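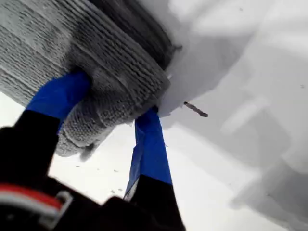 Para: lista de distribución del grupo de demostraciones, proyecto Harnar
De: Zbigniew Grabowska, coordinación de datos, Ollon
Asunto: Re: Criterios de aceptación para los episodios con tejido de punto

Estimados colegas:

Respondo a las cuestiones planteadas por el equipo de Promport, cuyo mensaje reproduzco a continuación para quienes se incorporaron a la lista después del envío original.

> En la última entrega figuran 411 episodios de prendas de punto. Al revisarlos hemos observado criterios distintos entre operadores: unos cierran la pinza sobre el borde de la prenda y otros sobre el cuerpo del tejido. Solicitamos que se aclare:
> a) si ambos tipos de agarre deben conservarse en el mismo conjunto;
> b) si los episodios en los que la pinza se retira sin prenda han de descartarse;
> c) qué tratamiento corresponde a las grabaciones con la cinta azul de los dedos arrugada.
> Agradeceríamos una respuesta antes de la próxima sesión de etiquetado.
> Equipo de revisión, Promport

1. Tipos de agarre

Ambos agarres se conservan. El modelo debe aprender de la variedad que producen los operadores, y una selección previa por nuestra parte reduciría esa variedad sin beneficio demostrado. Se ruega, no obstante, consignar el tipo en el campo correspondiente de la ficha («borde» o «cuerpo»). Cuando el punto de contacto quede oculto por la propia tela, se anotará «indeterminado»; no se admitirán deducciones a partir de los fotogramas vecinos.

2. Episodios sin prenda

No se descartan de forma automática. Un intento fallido seguido de una corrección del operador constituye material útil y se etiquetará como «recuperación». Únicamente se retirarán los episodios en los que no haya contacto con ningún objeto de principio a fin, así como los de duración inferior a 8 segundos. Los tramos con los dedos abiertos sobre la superficie blanca, antes o después del agarre, forman parte del episodio y no deben recortarse.

3. Estado de la cinta

Los pliegues y solapas de la cinta azul no son motivo de exclusión. Sí lo es que la cinta cubra las yemas grises de los dedos, porque modifica el rozamiento. Los operadores comprobarán este extremo al inicio de cada turno y sustituirán la cinta cuando proceda, dejando constancia en el registro.
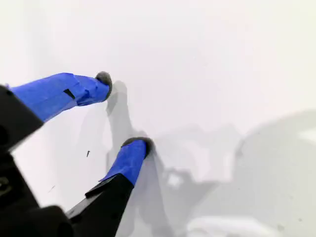 4. Calendario y volumen

El objetivo para la familia de tejidos se mantiene en 2,000 episodios aceptados al cierre de marzo. La revisión de Szewczyk se realizará por lotes y los resultados se comunicarán por esta misma lista. Los lotes devueltos irán acompañados de la referencia de cada episodio y del motivo de devolución, conforme a los 11 códigos vigentes. Rogamos que no se creen códigos nuevos sin consulta previa.

Los episodios ya entregados por Promport no requieren nueva grabación. Bastará con completar el campo del tipo de agarre y reenviar las fichas, sin los vídeos.

Las observaciones a estos criterios pueden remitirse a la lista hasta las 17:00 del día anterior a la sesión de etiquetado.

Atentamente,

Zbigniew Grabowska
Coordinación de datos, Ollon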